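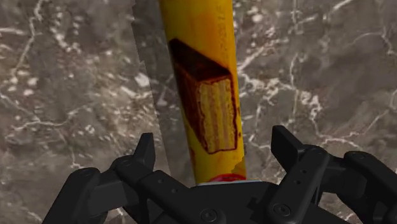 Lilibeth Enriquez wrote in to ask why the dividend column for Takamwood doesn't match what the company printed in its half-year report. The report gives the interim payout before the special dividend, and the column in `payouts.csv` adds the two together. She was right that the old notes didn't say so. They do now, under "Known differences" below.

## Half-year results, small listed manufacturers

A set of tables built from the published half-year and full-year reports of small listed companies that make things: packaged food, furniture parts, pumps, fittings. I started it to keep track of my own holdings and it grew from there. There are 2,590 rows in the main table, one per company per reporting period.

Banks, property trusts and shipping are left out. Their reports are laid out too differently to sit in the same columns.

## Files

| File | Contents |
|---|---|
| `results.csv` | Revenue, gross profit, operating profit, net profit |
| `payouts.csv` | Interim, final and special dividends |
| `balance.csv` | Cash, borrowings, inventory, receivables |
| `notes.md` | Corrections and odd cases, by company |

All three tables join on `company` and `period`. A period looks like `H1` or `FY` plus the company's own financial year, so Gestatell's first half starts in April and Manalo's starts in January. If you want calendar halves you will need to shift them yourself. There is a `period_end` column for that.

## Columns that need explaining

- `net_profit` is profit attributable to shareholders. Minority interests are already out.
- `revenue_restated` is filled only when a later report changed the figure. The first published number stays in `revenue`.
- `payout_total` is interim or final plus any special dividend, per share, in the currency the shares trade in.
- `borrowings` leaves out lease liabilities. They have their own column, `leases`, which is blank for reports that didn't split them.
- `source_page` is the page in the PDF, not the number printed at the foot of it.

Blank means the report didn't give the figure. Zero means the report said zero. Please don't fill blanks with zeros before taking averages – the dividend numbers come out far too low.

## How the numbers were entered

By hand, from PDFs. I tried two table readers and both tripped on brackets around losses. Ronaldo Fajardo went back over 1,403 of the rows against the reports, and those are marked `checked = y`. The rest were typed once and have had no second look. Most of them are older periods.

Amounts are in thousands. Some companies report in millions with one decimal, and those were multiplied out, so the last digits are always zeros and shouldn't be read as precise.

## Known differences

**Takamwood.** `payout_total` includes the special dividend. The company's headline figure doesn't. Use the `interim` column to match the report.

**Drolletti.** Changed its year end, which left one period that runs 8 months. It is marked `FY-short`. Growth rates on either side of it mean very little and I leave them out of my own charts.

**Manalo.** Sold its packing business and restated the year before. Both versions of revenue are there. Operating profit was restated too, but only in a footnote, and I haven't entered it yet.

**Gestatell.** Moved freight from selling costs to cost of sales. Gross margin drops in that period with no change in net profit. Older periods haven't been adjusted.

## Loading

```
import pandas as pd
r = pd.read_csv("results.csv", dtype={"period": str})
p = pd.read_csv("payouts.csv", dtype={"period": str})
df = r.merge(p, on=["company", "period"], how="left")
```

Use a left join. Companies that have never paid a dividend have no rows in `payouts.csv`, and an inner join drops them silently.

## Updates

New rows go in after each reporting season, usually within a few weeks. Version 2 added `leases` and `source_page`. Column names haven't changed apart from that.

If you find a wrong number, send the company, the period and the page in the report. Share prices aren't included and won't be. Nothing in these files is advice to buy or sell anything.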